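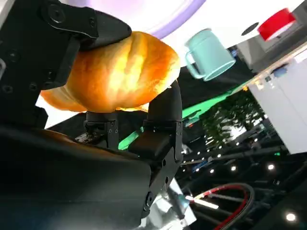
Teaching by Showing, Part 2: Remote Control with Two Hands
Handout for the second lab block, March 2018
Ridwan Yeoh

Last time we did the hand-guiding stuff, where you grab the arm and drag it through the motion yourself. I love hand-guiding for one arm. For two arms with fingered hands it gets silly pretty fast, and most of you found that out when you tried to move both elbows and still had to close a thumb. So in this block you'll be driving from the operator chair instead, and everything below is what I wish I'd had on paper the first time I sat in it.

Quick vocabulary, so we all mean the same thing. A demonstration (or demo) is one complete run of the task, start pose to end pose. An episode is the recorded file of that run. A retake is a new demo from a fresh layout. If you fumble, recover and keep going, you still have one demo, and I want you to keep it! More on that in a minute.

The task is table setting with toy food: pick something up, bring it to the plate, set it down, let go, get your hand out of the way. Sounds like nothing. Students in the September group thought so too, and they spent their whole first afternoon on the "let go" part.

What gets recorded

You get the head view, a wrist view from each arm, joint positions for both arms, and finger commands. The head view is what you'll look at most while driving, and it's good for deciding where to go. It is not so great for the last little bit, when your own fingers are covering the thing you're trying to hold.
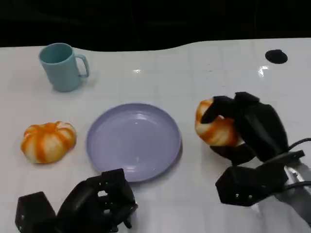 Head view: right hand on one pumpkin, left hand open, plate still bare.

Look how little of the held pumpkin you can see past the fingers. One finger goes over the top and the thumb part wraps under, and from up there it's hard to judge how deep the grasp is. Also notice there are two pumpkins in play, one on each side of the plate. Before you start a demo, decide which one you're going for and which hand is going to do it, and say it out loud so your partner can write it down. If you change your mind halfway, the robot learns from your hesitation too – it has no idea you were just thinking.

Same thing with the idle hand. I used to forget mine completely, and then I'd play back a batch and find that it had slowly wandered all over the place while I was busy with the other one. The learner copies both arms. Park the idle hand somewhere sensible and leave it alone.

Using the wrist views

My habit is head view for the big move, then a glance at the wrist view when I'm close, then back to the head view for the carry. You'll find your own rhythm. Some people (Paewai project folks especially, who came over from driving single grippers) want to stay on the wrist view the whole way, and it can work, but you lose track of what the other arm is up to and that's how elbows meet.
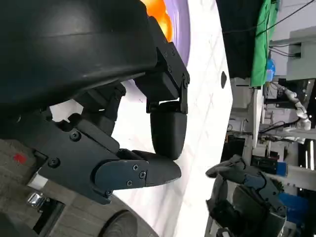

The gap between the fingertips is the other thing to get a feel for. Come in too narrow and you'll bump the object before you're around it. Come in wide open every time and you'll sweep the neighbors off their spots. I like to set the opening while I'm still well away from the object, then change only the arm position on the approach, then close. Three separate motions when you're learning. They'll blend together on their own after a while, and that's fine.

Round things roll, so close slowly. Long soft-looking things like rolls are easier to catch but can hang crooked in the fingers, so check how yours is sitting before you travel.

About mistakes

Please don't delete a demo just because it's ugly. A slip followed by a calm second try is some of the most useful data we have, as it shows the robot what to do when a grasp goes wrong. Do throw out anything where the recording dropped, where a person reached in, or where you hit the stop button.

When we trained on the Clolasura set last fall we had 1,048 episodes, and after cleaning we kept 943. Almost 60 of the ones we dropped were just people starting to record before they were settled in the chair. So settle first! Hands on the controls, breathe, then hit record.

For your logbook

Each pair hands in 85 good demos by the end of the block. For every one write down the target object, the hand used, whether there was a recovery, and who was driving. Swap drivers often. Move the objects between demos, and I mean properly move them, with the mug and the plate included, or you'll end up with a robot that only knows one table.

Files go in the Prostach folder under your pair name. If playback looks jerky, check the finger commands first and come find me before you redo anything.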